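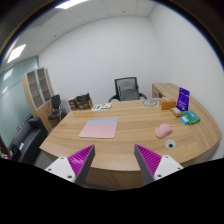 How to cook a pork shoulder overnight (and not get up at 4 a.m. to check on it)

I get asked for this one more than anything else I make, usually by people who have just bought a big bone-in shoulder and are now looking at it in the fridge with some alarm. Relax! It's the most forgiving cut on the whole pig, and you'll sleep through most of the work.

What you need

One bone-in pork shoulder, over 2 kilos, skin off but fat left on
Kosher salt
Brown sugar
Smoked paprika, black pepper, a little ground fennel
Two big onions
A cup of apple cider (the cloudy kind, if you can get it)
A deep roasting pan and plenty of foil

I buy my shoulders from the butcher counter at Keltwood. Ask for the piece closest to the neck - it has more fat running through it. If they only have boneless, that's fine, but tie it up or it will flop all over the pan.

The night before the night before

Yes, really. Salt it a full day ahead, 48 hours if you can plan that far. Pat the meat dry with paper towels, rub salt over every side, get right down into the folds, and leave it uncovered on a plate in the fridge. The outside will look dark and a bit leathery. Good.

Into the oven

Take the meat out an hour before you go to bed. Mix three spoonfuls of sugar with two of paprika and one each of pepper and fennel, and pack it on with your hands (wear an apron, paprika is forever). Slice the onions thick, spread them in the pan, set the shoulder on top fat side up and pour the cider around it, not over it, or you'll wash your rub off.

Start hot, at 425 F, for half an hour until the top has some color. Then turn the oven down to 225 F, cover the pan tightly with two layers of foil, and go to bed. Mine goes nine to ten hours. My friend Evelien Dierckx has an oven that runs cool and hers takes eleven, so get yourself an oven thermometer before you trust the dial.

In the morning

Push a fork in next to the bone and twist. If it turns easily, you're there. If it fights you, put the foil back on and give it another hour. A meat thermometer should say 200 or a little over in the thickest part.

Rest it, still covered, for at least 45 minutes. Then pull it apart in big chunks, skim the fat off the juices, and stir the onions and a few ladles of juice back through the meat.

Leftovers freeze well for three months - pack them flat in bags with some of the juice. I like mine fried crisp in a dry skillet, with a soft egg and hot sauce.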